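The Right Hand

A short story

The night technician at Nondwood Packing started at six on Saturday, which suited her. The day crew had gone by then and the line was down for the weekend, so the only sound in the building was the cool room compressor.

The job sheet was on the bench under a mug. Cell 12, right hand, bruising fruit. Somebody had written "again" beside it and underlined it.

Cell 12 was two arms and a table. It had come from Sidholm in a crate the size of a small car, and for the first year it had packed capsicums without complaint. Then the contract changed and it was moved to tomatoes. A capsicum will put up with a fair bit. A tomato won't, and the buyers at Sala sent back any carton with a thumbprint in it.

She hung her coat on the gate, locked out the power, put the key in her pocket and had a proper look at the hand.

1. The glove

The first thing was the glove. The right hand wore a thin rubber skin over the fingers, and it peeled off like a wet sock. She turned it inside out under the lamp. There was grit in the tip of the index finger, a few grains of what could have been potting mix. She washed it in the sink with dish soap and hung it over the tap.

Without the glove the fingers looked smaller. She moved each one through its travel by hand and listened. The index finger was smooth. The middle finger was smooth. The thumb had a catch in it, a small click about halfway, and when she held it up to her ear she felt the click in her jaw.

She had written that click up in March. The answer from the office had been to monitor it.

2. The tendon

She took the cover off the back of the hand and laid the screws in a jar lid in the order they came out. Her father had taught her that on lawn mowers. The thumb tendon was a braided cord no thicker than fishing line, and one strand of it had let go and curled up against the pulley. Every time the thumb closed, the loose strand climbed over the edge and dropped back. The controller felt the thumb lag, so it pulled harder. Then the strand dropped and the thumb arrived all at once.

That was the bruise.

There were 20 spare tendons in the drawer, according to the label on the drawer. There was one. She threaded it with tweezers and a bit of tape, lost the end twice, swore at it, and got it on the third go. She set the tension with the little brass weight that lived in the toolbox, put the cover back and worked the thumb until she was sick of it. No click.

The glove had dried by then. She dusted the inside with talc and eased it on, one finger at a time.

3. The model

Plant rules said nothing moved on the real table after a repair until it had moved in the model. She used to think this was a waste of an hour. She had changed her mind the night cell 9 put its elbow through a guard.

She carried her tea into the control room, opened Fanemo and loaded the practice table. It was a kitchen sort of table that had come with the software, and the day crew had never bothered to change it. She typed in the new tendon figures, parked the left arm with its hand open and sent the right one to the cutting board.

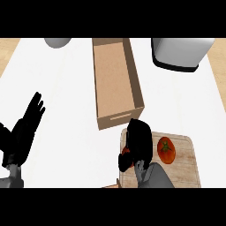
4. The grip

She stopped the run with the fingers curled down over the fruit and read the thumb force off the side panel. It said 81. The old limit, left over from the capsicums, was 1000, and as far as she could tell it had been sitting in the settings ever since. The tendon had caused the jerk, but a sensible limit would have caught it.

She brought the limit down to just above what the hand needed and ran the grasp again. She tried it faster, then with the wrist turned a little further in. The thumb line on the graph came up in a slope and stayed flat. She saved the settings under the date and her initials and copied the limit into the handover notes in capitals.

5. The table

It was after ten when she put the key back in and powered the cell up. The arms lifted off their rests. She kept one hand on the stop button and fed in a tomato from the seconds bin, then another, at walking speed.

The right hand came down, closed, lifted and let go. She picked up each tomato after it and turned it under the lamp. The fourth had a mark, but it was an old one, brown at the edges. The rest were clean.

She ran it until the bin was empty. Then she wiped the table down, ordered more tendons and fixed the label on the drawer. On the job sheet she wrote "thumb tendon replaced, force limit lowered, see notes", and she crossed out "again".

Two of the tomatoes went into her lunch bag. She turned off the lights, checked the gate and went out to see if the car would start.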